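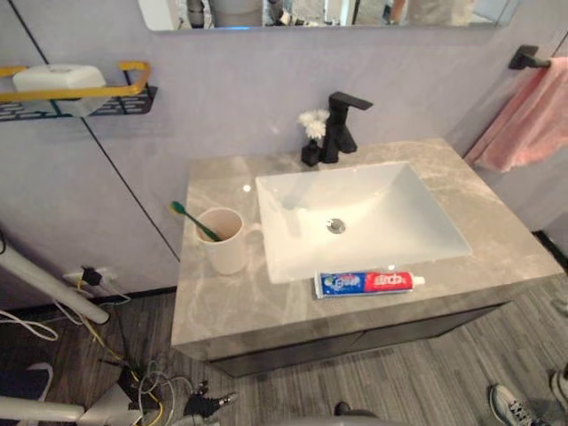 What Stays on the Counter

6th June
By the Brirna home desk

The bathroom counter is the hardest surface in a home to keep clear. It gets used first thing in the morning and last thing at night, mostly by people who are half awake. Things get put down and they stay down.

We have been looking at bathrooms in Jakport since December, mainly in newer apartments in the Esby district, where the rooms are small and the finishes are better than they used to be. The one we kept going back to is in a building called Ninh. It isn't large, but it has a good stone counter, and the people who set it up have left most of the stone showing.

The top is gray marble, thick at the front edge, with veins of soft white and darker gray running across it on the diagonal. The same deep edge turns the corner and carries on along the left side. A slab like that can look heavy in a small room. In this one the cabinet underneath is hung on the wall and set back a little from the stone, so there is open space between the doors and the floor. A mop fits under it. So does a bathroom scale, if you own one.

The cabinet is dark charcoal with flat doors, and the walls are a pale lavender gray. We weren't sure about that color on paper. Next to gray marble it reads as a slightly warmer gray, and you stop noticing the purple after a minute or so.

The things that are out

Ninh has very little on the counter. There is an off-white ceramic mug with a green toothbrush in it, a tube of toothpaste lying along the near edge in front of the sink, and a small black vase of white fluffy flowers beside the faucet. The flowers are artificial.

We like the mug. Toothbrush holders sold as part of a set tend to have narrow holes and a sealed bottom, and they are unpleasant to clean. A coffee mug has a wide mouth and a handle, and it can go in the dishwasher with everything else. If it chips, you take another one from the kitchen. Put a folded piece of paper towel in the bottom if your brush drips a lot, and change it when you change the hand towel.

The toothpaste is half blue and half red, with big white Chinese characters on the red half, and it is by far the brightest thing on the counter. Decorating books will tell you to hide a tube like that in a drawer. We wouldn't bother. It is used every day and it will be back out by evening. Lay it flat along the front, cap on, and it takes up a strip of stone that wasn't doing anything else.

As for the flowers, this magazine has been rude about artificial ones in the past. Our view has softened. Many bathrooms get little or no daylight, and a live plant in a dark bathroom is a plant you will be replacing. White ones in a black vase pick up the faucet, which is matte black too, and they need a shake outdoors every few weeks. A hair dryer on the cool setting also gets the dust off.

Looking after marble

Marble is the part of the room that people worry about, with some reason. It is softer than granite and it reacts to acid. Vinegar, lemon and a good many bathroom sprays will leave a dull mark on a polished top, called an etch, and wiping won't remove it.

The daily routine is short. Wipe the counter with a damp cloth, then go over it with a dry one. Use a cleaner marked for natural stone, or a drop of mild dish soap in warm water, and rinse the soap off. Toothpaste has a fine abrasive in it, so pick up a blob with a tissue before you wipe and don't scrub it around.

Sealing helps with stains but does nothing for etching. To find out if a top needs it, leave a spoonful of water on the stone for ten minutes. If the patch goes darker, seal it. We paid $335 to have a counter and a shower sill in Esby cleaned, honed and sealed by a stone company, and the quotes we turned down were higher. A bottle of sealer and an afternoon cost much less if your stone is in decent shape and only needs the sealing.

An undermount sink, like the white rectangular one at Ninh, makes all of this easier. There is no rim standing up from the counter, so crumbs and water can be pushed straight into the basin. The place to watch is the joint below, where the stone meets the sink. Run a fingertip along it once in a while. If the bead of caulk feels rough or has gone black, cut it out and put in a new one.

Black faucets

Matte black has been popular long enough that we can say how it ages. Water spots show as pale rings, more so where the water is hard, and Jakport water is hard. Dry the faucet when you dry the counter. Skip anything gritty and anything with bleach. A single lever is simpler to keep clean than a pair of handles, with fewer seams where soap collects.

The drain at Ninh is chrome and the faucet is black. Some readers will find that maddening. A matching black pop-up is easy enough to buy, but drains take a lot of wear, and a scratch on chrome is harder to see. We would leave it.

Out of the bathroom and onto the carpet

Hard surfaces are only half of a gray apartment. The floor covering at Ninh is a gray striped carpet, and the stripe does some useful work. A plain gray carpet shows every thread and every bit of fluff. Stripes break that up, and they give you a line to follow with the vacuum.

If you are laying one, decide on the direction early. Stripes that run away from the door make a short room look longer. Stripes that run across make a narrow one look wider -- and they will also show up a wall that isn't straight. Ask the shop for a piece large enough to stand on, and look at it after dark with the lamps on. The carpet we priced for a bedroom and a short hall came to $256 before padding, for a low, dense loop that should hold up well.

Gray on gray needs some texture or it goes flat. Dark knits are the easiest way to get it. A chunky charcoal rib, a little fuzzy, falls into thick folds and catches light in a way smooth cotton doesn't. It suits a throw, a cushion cover or a big sweater left over the arm of a chair. The ribs do collect lint from the carpet. Shake a knit out before you fold it, wash it cool in a mesh bag, and dry it flat. Don't hang it. The weight of the water will pull it out of shape.

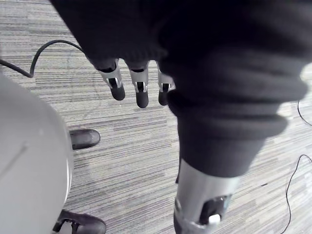 If you are starting from scratch

Begin with whatever is fixed and costs the most, which in a bathroom is the counter. Bring home a sample of the stone and choose the wall color next to it. Then pick a cabinet a good deal darker than both. Leave the faucet until you know the sink, as the spout has to reach far enough over the basin for you to get your hands under it.

Keep about $100 back for the small things: a vase, a decent hand towel, a caulk gun, a stone cleaner. People spend everything on the slab and then put a cracked plastic cup on it.

Measure the mirror last. A wide one without a frame, hung low over the faucet, bounces the whole room back at you. It will also need wiping every day along its bottom edge, where the splashes land. We keep a dry cloth in the top of the cabinet for that and nothing else.

Comments (4)

esbyrenter: I've used a coffee mug for my toothbrush for years and my sister thinks it's disgusting. Sending her this.

graygrout: You should say more about honed vs. polished. We went honed and the etch marks hardly show. Polished looks great in the store but with 2 kids it lasted a month.

mopbucket: Wall-hung cabinets are fine until you need to fix one to a wall with nothing behind it. Ours needed extra lumber put in and the drywall redone. Check before you order.

knitsandknots: Dry flat, yes, but on a towel, and turn it over halfway. Also a stiff clothes brush gets carpet fluff out of ribbing better than tape does.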